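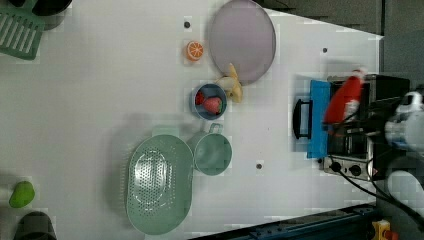
Why are the egg tarts at the Hitimby counter coming out with split custard and pale bottoms?
Oven 2 is running hot on top and cool underneath, and the custard is going in too warm. Fix the bottom heat first, then the custard temp. Details in the log.

Ticket 3105
Opened by: Ulla Lindqvist, Hitimby counter
Assigned: Roald Moen
Status: closed, see last entry
Product: egg tart, small, all-butter shell
Priority: high (was medium, bumped by Hedvig after the weekend)

Original report (Ulla)
Tarts bad three bakes in a row. Tops blister and go brown before the middle sets. Bottoms white, bit greasy. Custard has a grainy line right under the skin, like scrambled egg. Had two trays back from the lunch crowd, one lady very nice about it, one guy not. Same recipe card as always. Same shells from Westerberg. Same eggs. Nothing changed that I know of. Please somebody look at this before Tuesday, we have the office order from Eltamum and they want them warm.

Roald, first reply
Which oven? Which rack? What time did you fill?

Ulla
Oven 2. Middle rack. Filled maybe 6:40, baked right after. Oven 1 was full of rolls.

Roald
OK. Put one tray in oven 1, one in oven 2, same batch of custard, same shells. Don't change anything else. Write down when the tops start to color. Keep two from each tray, cut them in half, tell me what the bottoms look like.

Ulla
Will do tomorow, no room today.

Ulla, next morning
Done. Oven 1: color at 18 minutes, bottoms light gold, custard mostly fine but still a little grainy at the edge. Oven 2: color at 12, had to pull them, middle still liquid. Bottoms raw. Tossed the whole tray.

Roald
So two problems. Oven 2 is one. The grainy edge in oven 1 is the other, that one's the custard. Taking them separately or we'll be here all month.

OVEN 2

Checked the dial first. Dial says what it should. Hung the spare oven thermometer off the middle rack, waited until it stopped moving. Reads 29 degrees over the dial. Moved it down to the bottom rack, reads under. So the top is doing all the work and the bottom is doing close to nothing.

Things I tried, in order:

Bottom rack instead of middle. Better. Bottoms took some color, tops still early.

Empty sheet pan on the top rack as a shield. Tops slowed right down. Good trick for now but you lose a rack.

Heavy black tray preheated on the bottom rack, tart tray set straight down on it. Best so far. Bottoms properly gold, shell comes out of the tin clean, layers you can see.

Pulled the floor panel when it was cold. Lot of burnt sugar and what I think is old cheese from the savory guys. Also a sheet of foil laid flat over the whole floor, somebody's idea of keeping it clean. That blocks the heat. Foil out. Scraped the rest.

After foil out, thermometer on bottom rack came back up close to the dial. Middle rack still runs over but not as bad. Called Pukbridge for the top element, they can come in February.

Hedvig Eklund
Was the foil us? Asking because I did the cleaning list.

Roald
Don't care who. Just no foil on the floor. Foil on a rack under the fruit pies is fine.

Hedvig
Added to list. Also took it off the list, I mean I took the foil step off. You know what I mean.

CUSTARD

Rachid Badawi is on mornings so I asked him to go through how he makes it, start to finish. His note pasted in:

"Sugar and hot water in the pot until clear. Milk in. Eggs whisked in a bowl. Pour the syrup on the eggs while whisking, strain, jug, fill the shells. No waiting, we are behind every morning."

There it is. Card says let the syrup go cool before it meets the egg. If it's hot you start cooking the egg in the bowl, you strain out the lumps you can see and the fine ones stay in. Then they go in the oven and set first and you get the grainy line.

Rachid
Card by the mixer has no cooling step. Look at it.

Roald
Looked. He's right. Bottom third of the card is gone, steam got it. New one printed and put in a sleeve. Sorry Rachid.

Rachid
Thank you. Also I whisk too hard, Kittipong told me. Lot of bubbles on top.

Kittipong Thammasiri
Yes. Stir, don't whip. Bubbles go up, make little blisters in the oven. At my old place we made syrup the night before, put in the fridge, nobody waits for anything in the morning. Strain two times. Rest the custard in the jug a bit, take the foam off with a paper towel laid flat on top. Fill to just under the rim, not to the rim, it puffs.

Also the shells. Do you chill them after pressing? If the butter is soft when custard goes in, it melts out before the pastry sets. Greasy bottom, same thing Ulla wrote.

Ulla
Westerberg shells come frozen, we've been leaving them out on the bench while the rolls go in. Sometimes a good while.

Kittipong
Then don't. Freezer to tray to custard to oven.

Roald
Agree with all of that. Test plan for the next bake:

Syrup made the night before, fridge.
Custard stirred, strained twice, foam off.
Shells straight from freezer.
Oven 2, black tray preheated on bottom rack, no foil.
Start hot for the pastry, then turn down once the rims get color. Pull when the middle still wobbles like jelly. It finishes on its own on the rack.

TEST BAKE

Ulla
Ran it. One tray. Rims colored nicely, turned it down, pulled with a wobble. Thought I'd pulled too early but by the time they were cool enough to pick up they were set. Cut one. Smooth all the way. Bottom gold, flaky, left crumbs all down my apron. Ate the other half for science.

Second tray a bit darker on the left side. Turn halfway?

Roald
Yes turn halfway. Open the door fast, shut it fast. If you stand there with it open they sink.

Hedvig
Had one. Very good. A tiny bit sweet? Maybe just me.

Kittipong
Not just you. Card has always been sweet. I would cut the sugar a little, and pinch of salt. But one change at a time, Roald will shout.

Roald
Roald will shout. Separate ticket for the sugar.

ELTAMUM ORDER

Ulla
Tuesday order went out. Some were still warm when they got there, the ones at the bottom of the box had sweated and gone soft underneath. No complaints but I know what they should be like.

Roald
Don't close the lid on hot tarts. Ten minutes on the rack first, lid cracked open for the trip, paper under them and not the plastic liner. If they want them warm they can put them in a low oven for a few minutes at their end. Not the microwave. Please write that on the box, in big letters.

Ulla
Wrote it. Someone will microwave them anyway.

CLOSING NOTES

Cause: foil over the floor of oven 2, top element running over, hot syrup on eggs, shells left out too long. All at once, which is why it looked like one thing.

Done: foil out, floor cleaned, new recipe card in sleeve, syrup moved to evening prep (Rachid has it on his close list), shells stay in freezer till filling.

Still open: element visit from Pukbridge. Until then the black tray lives in oven 2, don't borrow it for pizza. Middle rack of oven 2 ok for rolls, not for anything with egg in it.

If it comes back, check in this order: floor of the oven, thermometer on the bottom rack, temp of the syrup, how long the shells sat. Then reopen this one, dont start a new ticket.

Ulla
Reopening for one second. Where is the spare thermometer, I put it in the drawer under oven 1 and it's gone.

Hedvig
On the hook by the walk-in. Sorry. Closing again.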